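Progress report, Porel arm project, 5th February
To: Willura Fund
From: Nurhan Uçar

Drawer work

The arm now goes for the small wooden box on most attempts. The red drawer tends to end up partly open, a result we are calling progress.

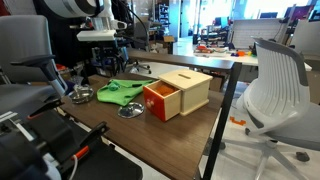

The fault

On run 48 the gripper kept pressing after the stop command – for 2 seconds, into the desk. No one was hurt. The desk has opinions.

Meng traced it to a stale force reading in the Skikow controller. We lost 14 runs and have a patch on test.
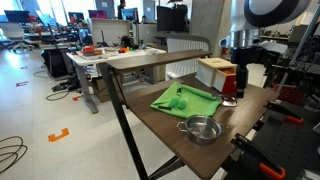 Until the patch is signed off, the hardware stop stays within reach and speed is capped. The setup is otherwise the same: green cloth, spoon, steel pot, and the drawer box back under the raised plank. We still expect to finish by May – the budget line for desks may need a look.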